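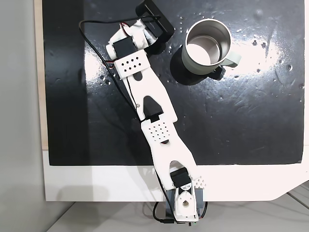 manano-mugs: notes on the mug and drinkware list

Hi, and welcome! I'm Imani Rosenthal, and this is the readme for the folder where I keep everything I know about the cups, mugs and tumblers in the Flikeck kitchen. It started as a page taped inside a cupboard door and got out of hand (my fault, I like lists).

What's in here

mugs.csv is the main file, one line per mug, 451 lines at the moment. sips.csv is the log of who drank what out of which one, 863 lines, and it's patchy in July when half of us were away. There's also a folder called old, which you can ignore unless you're Clifford.

Columns in mugs.csv

id: a plain number. Don't reuse one when a mug breaks, please!
outside: the color as you'd say it out loud. "Pale sage green" is great, "greenish" is okay, "color 4" makes me sad.
inside: ceramic, glass, enamel or steel. If the steel is brushed, say brushed.
handle: yes or no, plus "matches" if it's the same color as the outside. The sage green one is a yes, matches.
rim: same words as inside. Fill it in even when the two are the same, I sort on it all the time.
shelf: where it lives when somebody has put it back.
notes: anything you like. Ionuț writes whole paragraphs in this one and I love reading them.

About the steel ones

I get asked about these more than the rest put together, so a bit extra. I'm very fond of a steel-lined mug with a colored outside, they feel solid and you can knock them around a little. Mine get a soft sponge and mild soap, never the scratchy pad, and then a wipe with a dry cloth if I care about water marks that day (mostly I don't). Keep them out of the microwave! That goes for every line where inside says steel, and there are 33 of those.

Shiny dark surfaces show every single drop, by the way. If you're setting mugs down on something glossy and black, keep a towel handy or just make peace with the spots like I did.

Known problems

Lines from the Figueiredo box came in without a rim column, and I've been filling those in by hand whenever I have tea and a free half hour. The oldest piece is down as 1946, going by what Gheorghița Buzatu remembers of her aunt's kitchen, so treat that as family history. Relu Avram's camping cups are in the list twice, once under Relu and once under Fumdale, and we still haven't agreed which set to drop.

Adding a mug

Put your new line at the bottom, save as plain CSV with commas, and send it over. If you aren't sure about a field, leave it blank and I'll come look at the mug myself (any excuse for a coffee).

Last big cleanup: 11/6/19. The next job is the saucers, which have no ids at all yet.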